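Housekeeping and Laundry Attendants Wanted - Flomari Guest House, Alvarado

Posted in: Jobs / Hospitality / Full time and part time

We need people. Start as soon as you can, November at the latest. Three openings right now, two full time and one weekends only. Read the whole thing before you call please, most of the questions we get are answered further down.

Who we are

Flomari is a small guest house on Jurden Street, up the hill from the old bus depot. Family run, open all year. Mostly repeat guests, plus families visiting students at the college, plus the wedding crowd in summer. We also look after the Plevach cottages, a short drive away, and you will be asked to work there too, usually a couple of mornings a week. Not a chain. No uniforms except an apron and shoes that don't slip.

What the work is

Rooms, mainly. Strip, make, dust, vacuum, bathroom, restock, next one. Checkout rooms get the full treatment, stay-overs get a lighter one unless the guest asks. You'll get a list at the start of the shift and you work down it, usually on your own, in pairs for the big family rooms.

Laundry is done in house. Two washers, two dryers, a folding table, and a press for the pillowcases. Everybody takes a turn down there. If you hate folding, this is not your job.

Also in the job:
Breakfast room reset after 10:30 am
Hallways and stairs, daily
Trash and recycling out to the back gate
Windows on rotation
Lost property, bagged and labeled, handed to the front desk the same shift
Telling us when something is broken. Lamp, tap, blind, whatever. Write it in the book, dont just mention it in passing 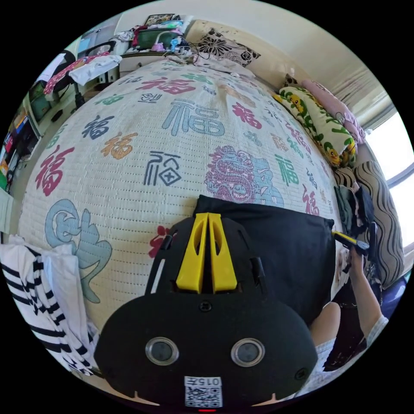 Pace matters but we are not going to stand behind you with a stopwatch. New people are slow for the first couple of weeks and that's fine. What we can't have is skipped corners. Hair in the shower drain is the number one complaint in this business, always has been.

Hours

Full time: morning shift, 8 am start, done by mid afternoon most days. Later in the summer when checkouts pile up.
Weekend post: same start, both days, plus holidays if you want them.
Schedule goes up two weeks ahead. Swaps are OK if you find your own cover and tell the desk.

Everyone works some weekends. Everyone. We try to share them out fair.

Pay and the rest

Hourly, paid every other week. Rate depends on experience and we'll tell you the number on the phone before you bother coming in. Holidays at time and a half. Tips left in the room belong to whoever cleaned the room, we don't pool.

Lunch is provided on full shifts, whatever the kitchen has going. Tell us about allergies.
Mileage paid when you drive yourself to Plevach.
Paid time off starts adding up from your first day, you can use it after 3 months.
Parking behind the building, free, but get there early because it fills.
Bus 12 stops across the street.

What we're looking for

Experience is nice. Hotel, care home, hospital, your aunt's rentals, all of it counts. No experience is also fine for the weekend post if you learn quick and turn up on time.

You need to be able to:
Be on your feet the whole shift
Lift a full laundry bag and carry it down one flight (there is no elevator, please think about this before you apply)
Read a room list and a cleaning label in English
Work without your phone in your hand
Keep guest business private. What you see in a room stays there

A drivers license is a big plus for the cottages but not required, we can usually put you with someone who drives. You must be 18 or over and allowed to work in the US. We do a background check, we pay for it. An old record doesn't automatically rule you out, just be upfront about it.

Second languages very welcome. Spanish especially, also Mandarin or Cantonese, we get a lot of visiting parents and it helps when someone can explain the thermostat.

Training

First three shifts are shadow shifts, fully paid. You follow somebody experienced, then you do rooms with them checking, then you're on your own with a spot check now and again. Chemicals training is a short session in the laundry room, and you sign a sheet for it. Never mix anything. We buy unscented products where we can and gloves are always stocked, ask if you need a different size.

How to apply

Easiest way is by phone. Call the desk and ask for extension 2212, between 1 pm and 4 pm. Mornings are no good, everyone is upstairs. If it goes to voicemail leave your name, number, which post, and when you could start. Say the number slowly please.

Or stop by, 3110 Jurden Street, side door, same hours. There's a paper form, takes nearly 12 minutes if you have your past jobs written down. Bring the name of one person we can call about you, not family.

No resume needed. If you have one, great, bring it. Please don't send long cover letters, we don't have time to read them, sorry.

We'll call you back within a few days either way. If you look like a fit we'll have you in for a walk around and a chat, then you make up one room with us so you can see what it's like. You get paid for that hour whether you're hired or not.

Applied last year and didn't hear? Try again. We switched phone systems in the spring and lost a bunch of mesages.

Agencies, please don't call. We hire direct.

Flomari Guest House hires without regard to race, religion, sex, age, national origin, disability or veteran status. If you need help with the form or a different time to come by, ask at the desk.

This ad stays up until all the posts are filled. If you can still see it, we're still looking.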